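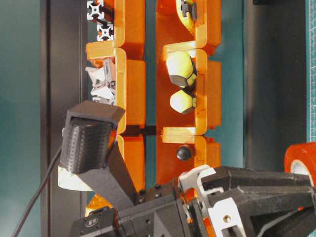 My grandmother kept her buttons in a biscuit tin, all 1295 of them (she counted them the winter her hip went), and I have been trying to organise my own sewing things ever since I inherited it. I've had jars. I've had a fishing tackle box, which smelt of fishing for as long as I owned it. For a while I was dead set on open compartments, the glossy orange plastic sort with rounded dividers and a raised lip on each, stacked one over another in two tall columns, and I still think they're the most cheerful storage going. Tangerine! In a sewing room! But I sew in a box room in Vuduvthorpe with a sloping ceiling, and tall is the one thing I can't do.

So last September I went round to Lama Sabbagh's for advice. Lama makes coats, proper lined ones with bound buttonholes, and she does it all on a landing. Her thread lives on nails knocked into the banister side. Her fabric is rolled in pillowcases, each with a scrap pinned to the outside so she knows what's in there, and she's got 4 pairs of shears on one hook and can tell them apart by the weight. I asked how long it had taken her to sort out and she laughed and put the kettle on.

What she did say, over a very good slice of semolina cake, was that I should stop buying boxes and get rid of some cloth. Well. I went home and measured, and I had around 200 metres of it, including a brown corduroy I'd moved house with three times. I don't even like corduroy.

It went to the swap at Herken Hall, along with the curtain lining and most of a bolt of peach satin. Nassoro Mohamedi took the corduroy before I'd got it out of the bag and he's since made a waistcoat from it that looks marvellous, and yes, I was a bit put out. I came home with two zips and a pattern for pyjamas.

The buttons are still in the tin. I tried sorting them by colour on the kitchen table one wet evening and got as far as the greens, then found the big horn ones off Gran's good coat and that was the end of the sorting. They all went back in together. I've cut out the pyjamas, though, and they need five, so I'll be rummaging again by the weekend.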